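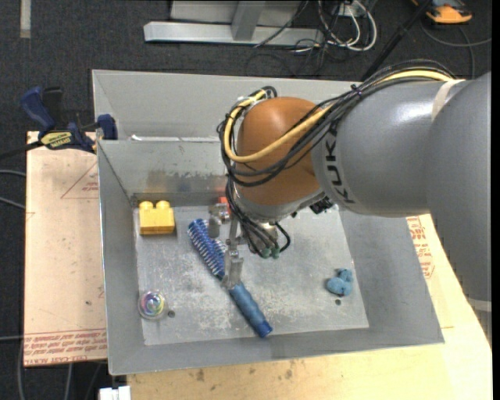

Rundbürste wirklich sauber kriegen?

Hadus
29. August 2022

Meine blaue Rundbürste mit den hellen Borsten setzt unten zwischen den Reihen so einen grauen Filz an. Haare zupfe ich raus, der Filz bleibt. Überall liest man Natron, Essig, Rasierschaum, und ich glaube davon ehrlich gesagt kein Wort. Hat das mal jemand über längere Zeit gemacht und nicht nur einmal fürs Foto?

Wirstead
Natron und Essig zusammen kannst du vergessen, das schäumt hübsch und hebt sich gegenseitig auf. Ich nehme lauwarmes Wasser mit einem Spritzer Shampoo, 15 Minuten, und gehe dann mit einer alten Zahnbürste quer durch die Reihen. Nur den Kopf eintauchen, im Griff steht sonst tagelang Wasser. Trocknen mit den Borsten nach unten auf einem Handtuch. Ganz weg geht der Filz bei mir auch nicht, vielleicht liegt es am Haarspray.

Tạ
einfach neu kaufen, gibts doch ab 2 Euro

Sotonum
Für 2 Euro verbiegen sich die Borsten beim ersten Föhnen. Zum Shampoo: vorher die Haare mit einem Stielkamm lösen, nass kleben sie fest. Von den Reinigungsharken aus der Drogerie halte ich wenig, meine hat mehr Borsten rausgerissen als Haare.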